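How a Choir Makes One Sound

A choir is a group of people who sing together. Most choirs are divided into sections, and each section sings its own line of notes. The lines are written to fit on top of one another. When they are sung at the same time, the result is called harmony.

The four main sections

Many choirs have four sections. Sopranos sing the highest notes. Altos sing the next highest. Tenors sing lower than altos, and basses sing the lowest notes of all. A piece written for these four sections is marked SATB, after the first letter of each name.

Children's voices are usually high, so a children's choir may have only sopranos and altos. Music for such a choir is often marked SSA, which means two soprano lines and one alto line.

What makes a voice high or low

Inside your throat are two small folds called vocal folds. When you sing, air from your lungs passes between them and makes them vibrate, or move back and forth very quickly. The number of vibrations in one second is called the frequency. It is measured in hertz, written Hz for short.

A note of 700 Hz means that the folds open and close 700 times in one second. A higher number gives a higher note. Short, thin folds vibrate faster than long, thick ones. As people grow up, their folds get longer and their voices become lower.

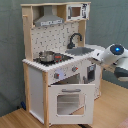 You can feel the vibration yourself. Put two fingers lightly on the front of your neck and hum. Now whisper the word "zoo." The buzzing stops, because the folds do not vibrate in a whisper.

How singers breathe in long notes

Some notes in choir music last longer than one breath. Singers solve this with staggered breathing. Each person takes a quick breath at a different moment, then joins in again softly. The other singers keep the note going, and the listener hears no gap.

The Tuverthorpe Children's Choir has 40 singers. Its director, Solène Ferrand, asks neighbors in a row to agree on who will breathe first. They mark the spot in their music with a small pencil check.

What the director does

The director stands in front and shows the beat with hand movements. In music with four beats to a measure, the hand goes down, in, out and up. Beat one is always the downward movement – it is called the downbeat.

The director also shows how loud to sing. Large movements usually mean louder and small movements mean softer. In written music, the letter p stands for piano, the Italian word for soft. The letter f stands for forte, which means loud.

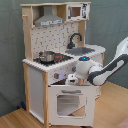

Blending

Singers in a choir try to match each other. This is called blending. They match the pitch, the volume and the shape of the vowels. If one person sings "ah" with a wide mouth and another with a round mouth, the two sounds differ, even on the same note.

Try it with a friend

1. Choose one comfortable note.
2. Both sing "oo" on that note.
3. Change slowly to "ah" at the same time.
4. Listen for the moment when the two voices sound most alike.

Words to know

Harmony – different notes sounding together.
Pitch – how high or low a note is.
Measure – a small group of beats in written music.
A cappella – singing without instruments.

Text by Mimoza Stan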